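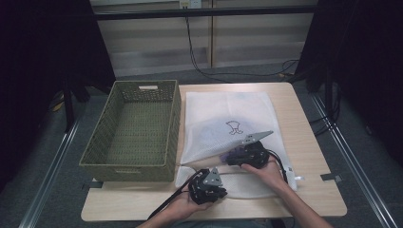
Sarnildale Allotment and Garden Society
Minutes of the General Meeting
Held at Postow Village Hall, January 18, 2019

In the chair: Assunta Russo
Present: as per the signing sheet
Apologies: received from four members and read out

1. Minutes of the last meeting
Agreed as a true record and signed. One correction: the broken tap is on the Brinden Lane side, not the top path.

2. Matters arising
The tap has been mended. The hedge by the lower gate was cut back before Christmas but the cuttings are still in the ditch. Plot holders on that side will move them to the bonfire heap. The lock on the store is stiff and needs oil. Carried over from last time, still not done.

3. Water
The Chair reported that the water bill was higher than last year, mainly owing to the dry summer. There was a long discussion about hoses. Several members felt that hoses left running were the main cause. Others said that the older plots have poor soil and cannot be kept going with cans alone. It was proposed that hoses be held in the hand at all times and used for no longer than 30 minutes at a stretch. Carried, with 3 against.

A member asked whether water butts could be bought in bulk. The Chair will ask Marras Garden Supplies for a price and report back.

4. Rents
Rent for a full plot to stay at £62 for the coming year. Half plots to be charged at half that. Key deposits unchanged. Rents are due by the end of the month and members who pay late will be sent one reminder only.

5. Waiting list and empty plots
Two plots have come free on the Brinden Lane side. Both are badly overgrown with bramble. It was agreed to offer them to the next names on the list with the first three months free, provided they are cleared in that time. A suggestion to split one of them into halves was discussed and left for now.

6. Bonfires
A letter has come from a neighbour in Postow about smoke. Members are reminded that fires may only be lit after dusk, and not when the wind is blowing towards the houses. No plastic or carpet to be burned. The Chair will write back to the neighbour.

7. Plant sale
To be held in May in the hall, as before. Tomatoes and beans sold well last year but there were too many courgettes. Please label pots clearly with the variety. Setting up from nine in the morning. Help is wanted with teas.

8. Any other business
Seed potatoes are in and can be collected from the store. Bring your own bags.
It was asked whether dogs must be on leads. Yes, they must.
A pair of green gloves was left in the hall after the last meeting and can be claimed from the Chair.

The meeting closed at 8.50 pm. Date of next meeting to be put up on the notice board.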